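Search the catalogue
Enter a part number or keyword
Go

Avwood Tabletop: a simulated room for collecting manipulation examples

Avwood Tabletop is a software package for teams who need a large number of examples of an arm picking things up and would like to keep their actual crockery. It gives you a furnished room, a table, a set of small objects and a recorder that writes everything down while an operator does the same dull job over and over. We sell it by the seat, from our office in Sandach, to people who have usually tried building their own first.

What you get

Each seat comes with 3 rooms and 200 task layouts. A layout is a short file saying which objects go on the table, how far each may wander from its starting place, and what counts as finished. Most of them are very plain. Pick up the bottle. Put the bottle down over there. Move the bottle towards the back without knocking anything else. If you were hoping for a robot that makes an omelette, the layouts will be a disappointment, but a policy that can't manage a bottle isn't going to do well with eggs.

The operator drives the arm from a pair of hand controllers or, if the budget has gone on other things, from a keyboard. Keyboard driving works. It produces slow, right-angled examples with a faint air of resentment, and a model trained on them will move in exactly that manner, so we suggest the controllers.

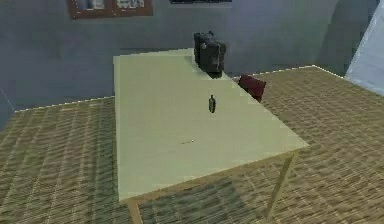 Between attempts the reset button puts every object back within its allowed range and picks a new starting pose for the arm. Resets take less time than reaching across a real bench, and they don't involve anybody crawling under it. You can fix the random seed if you want to repeat an awkward start, and you will want to, generally late in the afternoon.

Recording

Every attempt is saved as one episode: joint positions, gripper command, object poses and the rendered view from each camera you've switched on. The operator marks it as a success or a failure at the end. Failures are kept by default. Customers often ask us how to turn this off and then, a month or so later, how to turn it back on.

The review screen plays episodes at up to full speed with the operator's notes alongside. Notes are optional, free text, and searchable. Han-gyeol Kwak, who wrote the review screen, would like it known that the search also understands bad language, this being how most operators label a dropped object.

About the looks

The rooms are drawn simply. Surfaces are flat, lighting comes from overhead, and the carpet may shimmer at some camera angles. You can raise the anti-aliasing in the render settings, at a cost in frame rate. You can also replace wall, floor and tabletop colours with your own, or let the package change them from one episode to the next, which helps when a model has started taking more interest in the decor than the task.

We don't promise that a policy trained here will work on your hardware on the first morning. Plan for some real episodes as well. The export format is the same for both, so the two sets can sit in one folder and be mixed in whatever proportion your supervisor believes in this week.

Requirements and licence

One desktop machine with a recent graphics card per seat. Two operators can share a seat if they take turns, and the licence has no opinion on how they settle whose turn it is. Support is by email for 2 years from purchase and is answered by the people who wrote the thing, with varying degrees of cheerfulness.

Arm models are not included. The importer takes the usual description files, and we'll look over yours once, free, before you buy. Please send the version that loads.

The next release is due in October and adds drawers. We had hoped to add drawers last time.

To order or ask for a trial seat, write to the Sandach office with the name of your arm and the number of operators.

Related items

Avwood Hand Controllers (pair)
Drerkdale Episode Store, network edition
Na Object Pack: bottles, tins and jars
Na Object Pack: cutlery
Avwood Tabletop, teaching licence

Last updated: July 30, 2026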